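## 3. Standing the tripod and looking after the floor

By now you should have the Plulo tripod out of its bag and the legs wiped down. If you skipped Section 2 in your excitement (plenty of us do), please go back and check the leg locks before you carry on. It only takes a minute, and a lock that slips under load is a rotten way to start the morning.

This section covers where to put the tripod, how to spread the legs, and what to do with all the cable that seems to breed on a workroom floor once two or three jobs are going at once. The advice on cable and floor tape suits any tripod, so do use it for the old ones in the cupboard as well.

### 3.1 Choosing your spot

Hard, level flooring is best. Carpet will do if it's the thin office kind, but deep pile lets the feet creep, and you'll find yourself levelling the head over and over.

1. Pick the spot before you open the legs. Walk right around it and make sure you can reach every side of the tripod without stepping over anything.
2. Roll any office chairs well back. Chairs on castors have a way of drifting towards whatever you'd least like bumped, and their wheels are hard on cable.
3. Look for floor tape. If your room uses tape to mark a walkway or a work area, keep all the feet on the same side of the line.
4. Work out where your power is coming from, and turn the tripod so the cable leaves on that side.

**Note:** Tripod feet stick out further than you expect. Our customers in Stetville wrote to say they'd measured their floor space by the head and then couldn't get the door open – so measure by the feet, please!

### 3.2 Opening the legs

1. Stand the tripod upright with the legs closed and hold it by the centre column.
2. Loosen the collar and let the legs swing out until each one meets its stop. Don't force them past it.
3. Extend the thick upper sections first. Leave the thin lower ones for when you really need the height.
4. Tighten the leg locks until they're snug. If you need to grunt, you've gone too far.
5. Press down on the head with a flat palm. If a foot lifts or slides, close everything up and begin again from step 2.
6. Level the head using the bubble, then tighten the collar.

**Caution:** Keep one hand on the load until the head is fully locked, and plant your own feet comfortably apart before you lean in. If what you're mounting has parts that fold or swing, hold it by a solid section and keep your fingers clear of the joints.

### 3.3 Running the cable

I'm fussy about cable, I'll admit it. I once spent a whole April afternoon with Siamak Tehrani, who trained me, undoing a knot that had started life as a perfectly nice coil. He never raised his voice, but I've wrapped my cables properly from that day on.

1. Connect at the tripod end first and leave a little slack at the head, so that turning it doesn't pull on the plug.
2. Bring the cable down one leg and fasten it near the foot with a soft tie (the spare packet is part 589).
3. Lay it along the wall where you can. If it has to cross open floor, take the shortest way and cover it with a mat.
4. Gather up whatever is left over in wide, loose loops and put them beside the tripod, away from where you'll be standing.
5. Walk the full length of the cable and look for spots where it hangs at shin height.

**Caution:** A cable strung through the air between a tripod and a wall is easy to miss when your eyes are on the work. Drop it to the floor as soon as you've finished adjusting.

**Note:** Braided cable is lovely to handle and doesn't kink much, but grit gets into the weave. Wipe it with a barely damp cloth when you put it away.

### 3.4 Cases, tools and wrappers

An open case on the floor is handy while you're working, and we'd never tell you off for it. Do put it behind you, though, with the lid opening away from the walkway. Foil and other packing can go straight in the bin, apart from anything you'll need for sending parts back.

If you share the room, agree on a home for each case. The Camacho workroom in Visotholm keeps a shelf for theirs and labels the edge of it, and I've pinched that idea for my own place.

### 3.5 Before you step away

1. Try each leg lock once more with your fingers.
2. Check that the head hasn't dipped.
3. Close any case you've finished with.
4. Tell the next person if you've left a cable across the floor.
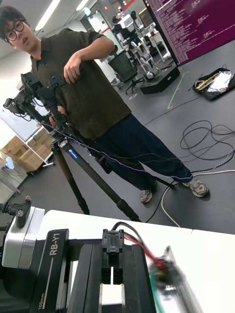
For a longer session, go over the locks again at the halfway mark, and have another look at the bubble if anyone has moved the tripod. Packing up is covered in Section 11, along with the right way to fold the legs so they'll fit back in the bag.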